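Cullia Label and Tag Template Set

Posted in March by the Nomon product desk 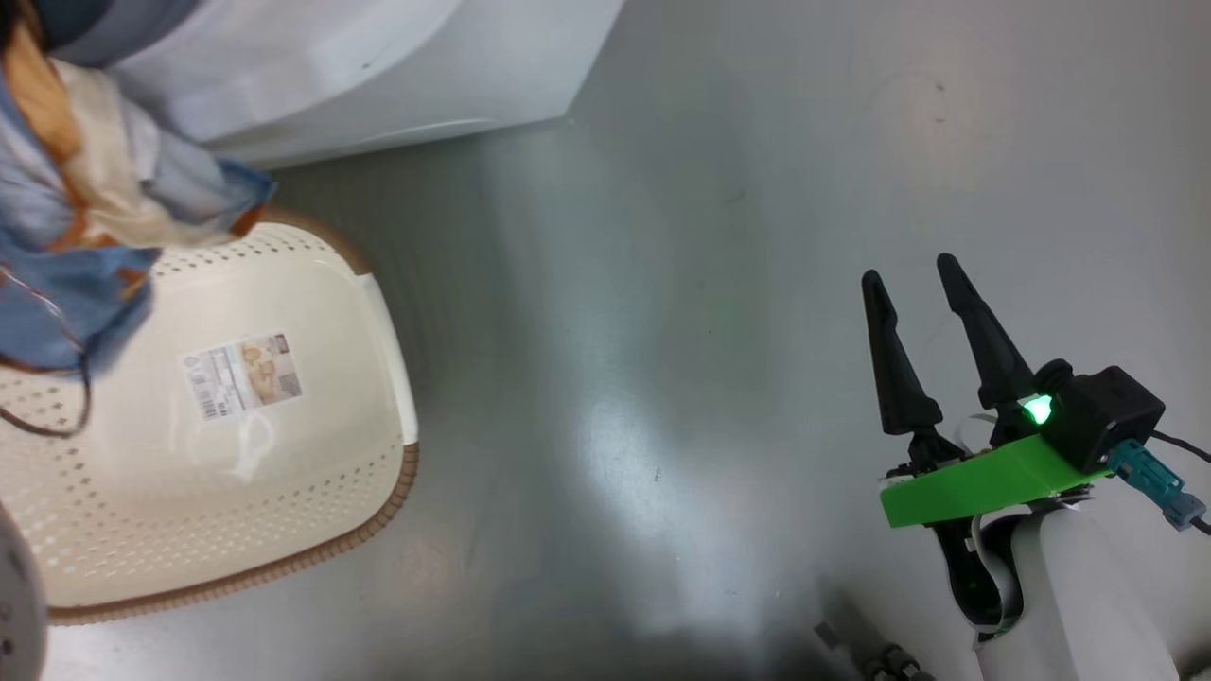 The Cullia set contains 275 layered templates for product labels, hang tags and shelf cards. It is supplied by Nomon for use by small manufacturers, print shops and in-house design departments. Each template is built at print size, with bleed and safe margins marked on a locked guide layer.

Files are provided in PSD and AI formats. Text layers remain live, so names, prices and care instructions may be changed without redrawing the artwork. Barcode areas are reserved as blank panels with the correct quiet zone on both sides – the set does not generate barcode numbers, and customers must obtain these separately.

Contents of the set

Rectangular labels, portrait and landscape
Round and oval stickers
Folded hang tags with punch marks
Shelf cards in two sizes
17 color themes, which may be applied to any template
A small icon library with 585 symbols for washing, recycling and storage

Two typefaces, Cheema and Skinura, are included under the same license. Cheema is intended for headings. Skinura was drawn for small text and stays readable on narrow labels, although we advise against setting it in white on a pale background.

License and price

The standard license costs $59 and covers one business location. It permits unlimited printed copies. Resale of the template files, whether altered or unaltered, is not permitted. Customers with several locations should request the extended license before purchase, as a standard license cannot be converted later.

Updates to the current version are free of charge. Download links are sent to the email address given at checkout.

Comments

printroom_4: Does the AI version keep the guide layer, or is that only in the PSD files?

Nomon product desk: The guide layer is present in both formats.

Marlow Soaps: Used the oval ones for our spring range. Changing the theme took a minute or two, but I had to reset the spot color by hand.

dgk: Please add more tag shapes.

Contact Nomon | Copyright Nomon, all rights reserved | Back to top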